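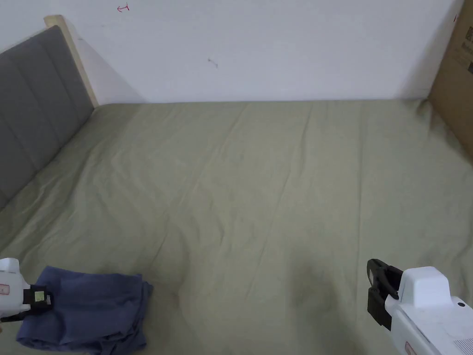
A day at the Floltorport Assembly

Our coach left Gudcombe at 7 in the morning, which felt cruel when we were all standing in the car park, but it did mean we were through the Assembly gates well before the morning sitting. I had wanted to do this visit for years. We talk such a lot at our meetings about motions and inquiries and who said what to whom, and hardly any of us had ever sat in the gallery and watched it done.

Security took a while (do leave your knitting needles at home, as one of our party found out) and then we were met by our guide, Jui-lin Tse, who used to be a clerk in the building and plainly still loves the place. She took us first to the Yeh Room, where the inquiry hearings are held. It is smaller than it looks on television, and the witness chair is really very close to the members. I sat in it for a minute and felt guilty of something straight away!

Jui-lin explained how a hearing is set up, from the first letter asking for papers to the point where the full chamber has to vote on making it formal. I had always thought a summons was the first step, but there can be months of polite letters before anybody gets that far. The Brendville harbour inquiry, she told us, asked for 42 separate bundles of documents, and the last of them turned up in a borrowed pushchair. 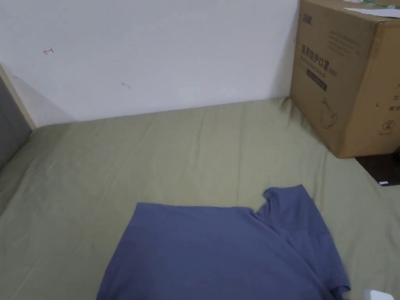
Gudcombe Civic Society - Visits and Outings Group

After lunch in the canteen (a good leek pie, and the tea is cheap) we went up to the public gallery. It holds 300, though there were plenty of seats that afternoon, and we were able to spread out along the front. The debate was on whether inquiry hearings should be held in the open from the start or only once the early interviews are finished. It got quite heated. One member for the coast side spoke beautifully without a note, and another read every word from a sheet and lost his place twice, poor man.

Then the bells rang for the vote and everyone came hurrying in from all over the building. The motion for open hearings was carried, to cheers from one side and a good deal of muttering from the other. We argued about it ourselves all the way back down the stairs - I was for it, most of the back row of the coach was against.

The gallery is free, but groups need to write ahead, and the tour of the hearing rooms has to be booked separately. There are a lot of steps, with a lift if you ask at the front desk. Those who would like to come on the next trip, which we hope will be in January, should put their names on the list at the next meeting.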